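Open Day at the Hidton Workshop

Apr 7, 2024

I drove 162 miles to see a pair of robot arms that, according to the flyer, would "change how we live at home." I have read that line on a lot of flyers. Hidton is a shared workshop behind a tile store, with 8 benches and a coffee machine that takes exact change. The two-arm build is called Tawfik and belongs to Charmaine Ndlovu, who has been at it since last May on evenings and weekends.

She told me the mounting parts came from Lendent and the control code is her own. The parts bill is one I would not want to explain to my wife. What does it do for the money? It handles cups. 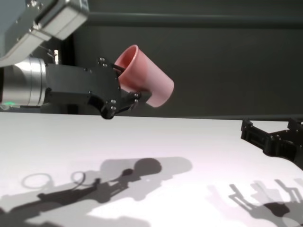
The pink cup in the left gripper

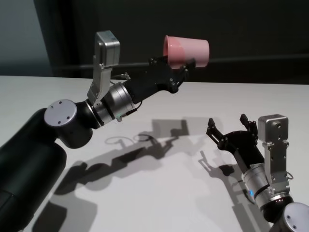
I asked how often a handover from one arm to the other works. Her notebook has 441 tries in it, and 102 of them are marked clean. She read me the numbers herself, which I liked, but that is less than one in four, on a bare white table with good light. My kitchen has neither. She said glass was a long way off and changed the subject to wiring.

A man from Clindesia gave a talk after lunch about home helpers being "up to" five years away. I heard the same talk at a fair in Ohio a good while ago, with the same five years in it.

Parking is free, but the sign for the workshop faces the wrong way, so go past the tile store and turn left. The next open day is in May. I might go back to see whether she has switched to mugs.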